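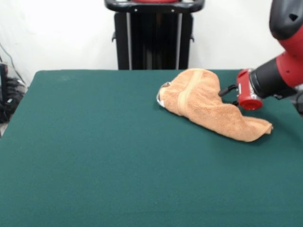
Towel bench, house rules, second go
Monday, September 22, 2025

I promised Marjorie I would write the rules down properly this time, so I've made a pot of tea and I'm going to do it before I go home. The old list lived on a sticky note and half of it was in Vsevolod's handwriting, which I say with affection but which only Vsevolod can read.

Starting a towel. Drop it from the hand and leave it how it lands. No tidying! Rory caught me squaring up a corner this morning and he was right to grumble, I do it without thinking (twenty years of folding my own laundry). If the towel lands with a bit hanging over the edge of the felt, pick it up and drop it again, and that doesn't count as an attempt.

Hands. Nobody reaches over the felt while the arm is enabled, even when it's sitting still and looks perfectly harmless. Hit pause, wait for the pendant to show it, say "hands in" out loud, and say "hands out" when you're done. Ro-un felt silly saying it to an empty room and I told her I do it too.

Speed. 60 percent is the ceiling whenever anyone is inside the tape. Hanna would like to go higher for the Grikia runs and I'm open to it, but only with everyone behind the line, and we'd write it up as its own setting so it doesn't creep into the ordinary days.

Failed grasps. Five tries on one towel, then stop and log it as a fail. I went back through the February sheets and found people had been quietly giving it a sixth or seventh when it looked close. I understand the temptation, I've done it myself, but it makes those sheets very hard to compare with anything. Out of 2493 logged attempts there are 383 I've had to mark "count unclear" and it hurts to look at them.

Felt. Brush it between towels, always in the same direction, and put creases in the comments if they're under where the towel lands. Still undecided whether smudges need noting. Ask Hanna.

Logging. Write the outcome before you touch the towel. Initials on every row please, full ones, since we can't all be "R".

To do: print this large, get Marjorie to sign it, send a copy to the Jamasent people, find the good brush.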